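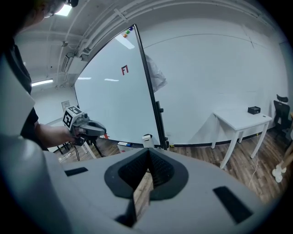

Veronika Hauser wrote back to my last call asking whether you have to know anything about robots to sign up, and whether left-handed people are any use to us. No to the first and a very big yes to the second! Left-handers, please come. We have hardly any, and the arms on the Sarkine project are picking up some very right-handed habits.

So, round two. I'm looking for people who'd like to spend a few hours showing a robot how to do ordinary household and office jobs (wiping a board, folding a towel, putting lids on things, that sort of stuff). You do the job with a hand-held gripper in each hand, we record how you moved, and the recordings go into training our arms in the lab next door. If you stay for a second session you can also try driving an arm by remote control, which is harder than it looks and a lot more fun. My first try at picking up a sponge that way took me most of a morning.

We have 3,476 recordings we're happy with and I want to get to 4,000 before everybody leaves in December. Sessions are two and a half hours with a proper break in the middle, and there's coffee. The good coffee, from Kilusby, the bakery on the corner.
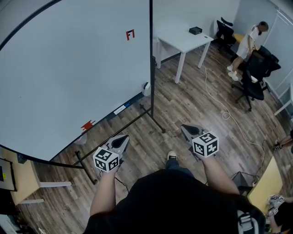

**Teaching by Hand Group, Briggs Building, Dovberg**

What you'd be doing, more or less:

- a short warm-up, opening and closing the grippers until your fingers stop thinking about it
- the same small task over and over, with things moved a bit each time
- telling us when something felt awkward (please do, I write all of it down)
- remote control, second session only

You need to be 18 or over and okay with being on your feet for stretches of 20 minutes or so. The grippers get heavy by the end, so if you've got a bad wrist or shoulder, talk to me first and we'll see what we can set up sitting down. Wear closed shoes. Sleeves that push up are nice to have.

Being slow is fine. Dropping things is fine too, just pick it up and carry on, and we mark that take and do another. I'd much rather have you move the way you do at home than try to move like a robot!

Pay is $171 for both sessions together, handed over at the end of the second one. If you can only make one, we'll pay you half. The cameras do catch hands, shoes and sometimes faces, so there's a consent form, and I'll go through it with you before we start.

To sign up, leave your name and two times that suit you on the sheet outside the lab, or call extension 976 and ask for me. Afternoons fill up first.

Rogelio Quiambao
Posted 10/11/2018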